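Grosel gets its bushings done

I've been putting off the bushings on Grosel since December, mostly by telling myself that the clicking was the desk. It was not the desk. The desk has never clicked when I closed my hand on the trigger.

For anyone who wandered in from the sourdough posts: Grosel is the hand-held gripper. Barar was the one before it, and we don't talk about Barar, whose linkages were printed in a hurry in a plastic I'd been warned off twice. Grosel has brass-coloured rings at the pivots and a good deal more dignity. You carry it around by hand and pick things up with it, and the camera riding above the fingers records what the fingers get up to. If the fingers wobble, the recording wobbles too, and some poor computer learns that wobbling is how you pick things up.

So, the job. The upper pivots come first, where the pads meet the long arms. I back the screws off a quarter turn at a time and wiggle the pad sideways between thumb and finger. There should be no sideways. Mine had plenty of sideways. Old bushing out, hole cleaned up with a reamer by hand (put the drill down, I've seen what you do with the drill), new bushing pressed in with the vise and a scrap of maple. Semeniuk, who are the only shop I've found that will sell these in a bag of 61, sent me 61, and I have no theory as to why that's the number. I won't run out in this lifetime.

Then I check the grip on something awkward. Flat blocks are no use for this, as any gripper will hold a flat block and look pleased with itself. You want a curve, and preferably a hollow moulded thing with a bit of give, so that a pad sitting crooked will show itself by sliding off.

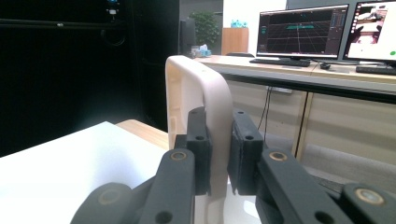

What I'm after at this point is both pads meeting the work at the same moment. If one side arrives early it shoves the thing across before the other side gets there, and you feel that in your wrist as a small nudge. I close slowly, open, close again, and do that until I'm bored, then do it a while longer. The notebook says I stopped at 103 closings last time. The notebook doesn't say why, but I suspect lunch.

If it nudges, the culprit is nearly always the lower joint on the side that arrives late. Snug that one up, and do not "just tweak" the other while you're there. I have tweaked the other. You end up chasing the two of them around the table for an evening, and in the end you undo everything and start over with colder tea.

Pads next. They're held on by little screws and they're the part that takes the beating, particularly at the inner corners, which get driven into tabletops by people who misjudge the height. I am people. A scuffed corner doesn't bother the grip on anything bigger than a walnut, so I let them go until I can feel the rough bit catch on a cloth. Kendberg, the fellow club across the river, swap theirs every 300 picks whether they need it or not, and good for them, they have a newer printer.
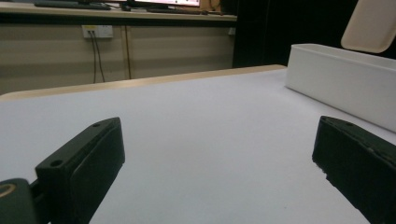
Last thing is the open position. Let the trigger all the way out and see where the fingers come to rest. I want the same opening every time, and I want it without any help from me. Grosel used to stop a hair short on one side and then finish the trip when you'd stopped looking, like a teenager leaving the table. Three drops of dry lube on the lower joints sorted it out. My first try was oil. Oil collects carpet fluff, and carpet fluff is not a lubricant, whatever Barar may have believed.

Total cost was the bag of bushings, one reamer I already owned, and most of an afternoon. The clicking is gone. There's now a faint squeak when the trigger is about halfway in, which I'm fairly sure is the desk.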